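Lurkton Automation Letter – August
Bench notes: the cabinet door is still the hard part

Readers who followed the spring items on dish handling will remember that the weak point in most kitchen routines was never the dish. The arm could lift a plate from a rack and carry it across the room well enough. It then stopped in front of a closed cabinet and spent the rest of its time budget there. We set aside most of the summer to look at that one step, and this item reports where it stands.

The task is easy to state. A kitchen base unit has a hinged door with a framed panel. The arm starts at a random pose in front of it, finds whatever it can use to open the door, opens it to at least 60 degrees and lets go without pushing it shut again. The time limit is 60 seconds. A run that ends with the door open but the fingers still jammed behind the edge counts as a failure, as does any run in which the contact force goes over the limit we set for painted fronts.

All of the training and most of the testing was done in simulation. The policy was built on the Tever stack, which handles the physics and the rendering, and the cabinet models came from the Sarantis set. We used that set for its variety: flat fronts, framed fronts, bar pulls, knobs, cup pulls and doors with no hardware at all, which have to be opened by the edge. Each trial draws a model, a finish, a hinge stiffness and a light position, and the policy gets only the wrist camera and the joint readings. It is not told where the handle is or which side the hinge is on.

We logged 2726 trials on the final version of the policy. Bar pulls are close to solved. The fingers go in on either side of the bar, close, and the arm backs away along a curve that it corrects as the door moves. Knobs are worse, mostly because a two-finger grip on a round knob slips when the pull direction is wrong by a few degrees. Doors with no hardware are far behind both, and they account for the largest share of the failures.
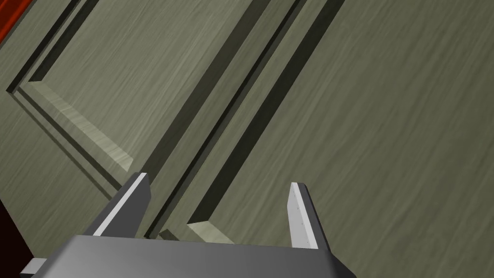 The trouble with framed fronts starts before any contact is made. A wrist camera that has moved in close loses the outline of the door, and what is left is a field of grain crossed by lines. Some of those lines are molding and one of them may be the gap at the edge of the door. From 4 inches away, a groove cut into a panel and a gap between two doors can give much the same dark band. The policy was rewarded for finding edges, so it finds them, and it will try to work a fingertip into a decorative groove for as long as the clock allows.

We pulled 177 failed trials for review by hand. The most common fault was the one just described, with a finger pressed into molding and no door motion at all. Next came approaches that reached the correct gap at a poor angle, so that the fingertip slid off before it could get behind the edge. A smaller group opened the door a short way and then lost it when the closing force of the hinge took over. The rest were a mix of timeouts, joint limits and collisions between the palm and the front of the cabinet.

Two changes helped. The first was to make the arm back off and look again whenever it had pushed for three seconds without movement. This costs time, but a wide view brings back the outline of the door and most of the second attempts start from a better place. The second was to feed the policy a short history of its own views, so that the wide view from early in the run is still available when the camera is up close. Neither change did anything for knobs.

One change did not help, and we mention it because several readers have suggested it. We raised the resolution of the wrist camera on the theory that a true gap would look different from a groove if there were more pixels on it. Training slowed down and the failure pattern stayed the same. More detail on the grain gave the policy more lines to chase.

Transfer to hardware is at an early stage. We mounted a Gilex two-finger gripper on the bench arm and ran the policy against a single base unit with three interchangeable doors. The bar pull door opened on most attempts. The framed door without hardware opened now and then, and left marks on the fingertips and on the paint. Real hinges turned out to be less uniform than the simulated ones – the same hinge, adjusted by a quarter turn of its screw, was enough to change the outcome. We will widen the stiffness range before going back to the bench.

As for the question that arrives most often in the mailbox, whether a machine can put away the dishes in an ordinary kitchen, our answer for this issue is no. It can do so in a kitchen that has bar pulls on every door, light hinges and good lighting, if the owner is willing to wait. A shop floor is a kinder place for the same equipment. Tool cabinets there tend to have large handles, the cabinets do not get swapped for a new style every few years, and it is acceptable to bolt a strip of marker tape next to the opening side. Households do not want tape on their doors.

The cheap fix is still the mechanical one. A small tab screwed to the top corner of each door would give the gripper something to take hold of, and our trials with a tab fitted look much like those with bar pulls. For anyone planning a pilot in a workshop or a staff kitchen, we would fit the tabs and move on to the harder question of what happens once the door is open. Shelves, stacked bowls and low light inside the cabinet each bring their own problems, and a policy that has spent half its time on the door does not have much left for them.

The trial logs and the list of reviewed failures are available to subscribers on request. Please say whether you want the force traces, as they make up most of the file size. The next issue will cover drawers, which have fewer ways to go wrong but stick more often, and a short test of soft-close hinges on the bench unit – the closing force on these changes partway through the travel, and the current policy has not seen anything like it.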